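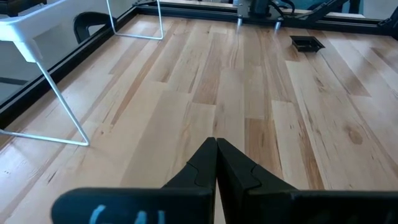
Wellside Open

The Wellside Open is an annual exhibition of painting, drawing and small sculpture held each April in the town of Wellside. It is open to any artist who lives in the county of Oltard or can produce a convincing utility bill from there. It is best known for its landscape prize, which has gone to a picture of the same reservoir more often than to a picture of anything else.

History

The Open began as a one-room show in the former Pereyra shoe store on Canal Street, organized by a group of evening-class painters who had been turned down by the county museum. The museum's rejection letter, which praised the group's "evident stamina," hung by the door for the first several shows and was later stolen. A photocopy hangs there now.

The show moved to the old feed warehouse after its fourth year, when the shoe store's ceiling came down on the watercolors. Two of the damaged works were sold anyway, one of them for more than the asking price.

Sponsorship passed to Clirkico, a regional maker of picture frames, which renamed the event the Clirkico Wellside Open and required every entry to be framed. Sculptors objected. The rule was dropped the following year, along with the name, although a framed bronze duck from that period is still in the permanent collection.

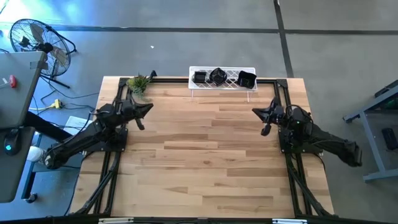
Entry and judging

Artists may submit up to 4 works. Submissions reached 600 for the first time in the year the entry fee was waived, and fell to 377 when it came back. The warehouse holds 80 pieces comfortably and is never asked to.

A single judge from outside the county picks the show and awards the prizes. The arrangement is meant to keep local loyalties out of the result. In practice most judges are put up for the week by an exhibiting artist, the town having one motel, and the host's placing is followed with interest. The rules now bar a host from winning first prize. Second prize has become unusually competitive.

The categories are landscape, portrait, still life, works on paper, sculpture and "other." The last was added for a quilt and has since received video, a recorded poem and a door.

Notable winners

Henrik Schwerdtfeger, a retired surveyor, has won the landscape prize more times than any other artist. All of his winning entries show Oltard Reservoir from the east bank, in what he has described as different weather. Critics have found the series either quietly obsessive or simply quiet. He announced his retirement from competition after his most recent win and entered again the next April.

The portrait prize has been withheld twice, once for lack of merit and once after the sitter asked for the painting to be taken down.

Reception

Coverage in the regional press has generally been kind, with most reviews giving a full paragraph to the refreshments. A longer essay in a county arts newsletter called the Open "a faithful record of what people in Wellside have over their sofas," a line the organizers printed on the next year's poster.

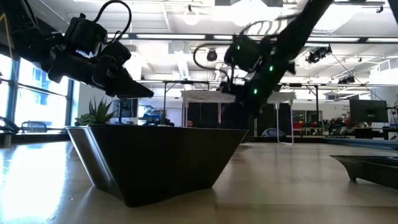

Two black robot arms and a black container on a pale wooden tabletop.

See also
Oltard Reservoir in art
Canal Street, Wellside
Open exhibitions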